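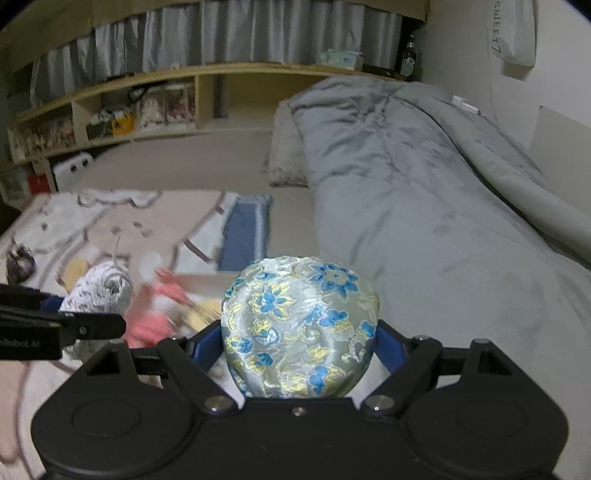
Yolanda Cordero
Posted in Builds, Grippers
Last edited in March

Setting Up a Hand-Held Gripper for Soft Objects

These notes cover grip setup on a hand-held two-finger gripper for padded and plush objects. They assume the gripper is assembled, the camera is mounted, and the trigger moves both fingers. The linkage arms are rigid, and the fingers are the only compliant part of the chain. Most of the work is in the fingers and in the closing stop.

I did the setup at home, with a bed as the work surface. A mattress gives under load and the sheet slides, so a grip that holds there will usually hold on a table. The reverse is not true.

What you need

Gripper with matched soft fingers
Kitchen scale reading to 1 g
Feeler gauge or a stack of index cards
Small hex driver for the pivot pins
Masking tape and a pen
Three or more soft test objects

The project files are in the Flilteo folder. I store each finger profile under its own name. Pullberg is the stiff one and Fumance is the soft one. The steps are the same for both.

Step 1. Check the linkage

Hold the gripper level and close it with nothing between the fingers. Both arms should reach the centerline together. If one arrives early, loosen its pivot pin a quarter turn, work the arm through its full travel by hand, and retighten. Repeat until the gap at the tips is even from top to bottom. Check with the feeler gauge or one index card. The card should drag equally at both ends.

Do not correct a late arm by bending the finger. The finger will relax overnight and the error will come back.

Step 2. Set the closing stop

The stop limits how far the fingers travel. For hard objects it can be left wide. Soft objects need it closer in, as the fingers have to keep moving after first contact.

Open the gripper, place the test object between the fingers, and close until both fingers touch fabric. Mark the trigger position with tape. Continue closing until the object no longer turns when you twist it lightly by hand. Mark that position too. Set the stop just past the second mark.

Step 3. Measure the grip

Tape the scale to a board and rest one finger pad on it. Pull the trigger to the stop and read the scale. My first reading with the Pullberg fingers was 684 g. It left dents in thin padding. I backed the stop off until the scale read 500 g and used that for everything in satin or brocade.

The Fumance fingers hold the same objects at 340 g. They wrap further around a curved side, so the load is spread over more of the pad. They are worse on flat items.

Step 4. Pick the approach

Smooth woven covers are the hard case. A round padded piece in a satin-like brocade, blue flowers on silvery white, made a good reference object. Bring the fingers in with the widest part of the object level with the middle of the pads. If you grip above that line, the object squeezes downward out of the fingers. If you grip below it, it rides up toward the camera.

With fuzzy plush the pile compresses first and the trigger feels loose until the stuffing is reached. Keep closing through that. Thin parts such as stalks and antennas should stay outside the pads.

Step 5. Run the lift test

Lift straight up to forearm height, hold for a slow count of five, tilt the wrist to each side, and set down. Run it 16 times per object without touching the stop. Write down each slip and whether it came on the lift or on the tilt.

Slips on the lift mean the stop is too wide. Slips on the tilt usually mean the pads are dirty. Wipe them with a damp cloth, let them dry, and run the set again. Lint from bedding builds up quickly.

Step 6. Record the setting

Write the finger profile, the scale reading, and the stop position on tape and stick it inside the case lid. My sheet layout follows the old Yüksel template, one row per object. If you change fingers, start again from Step 1.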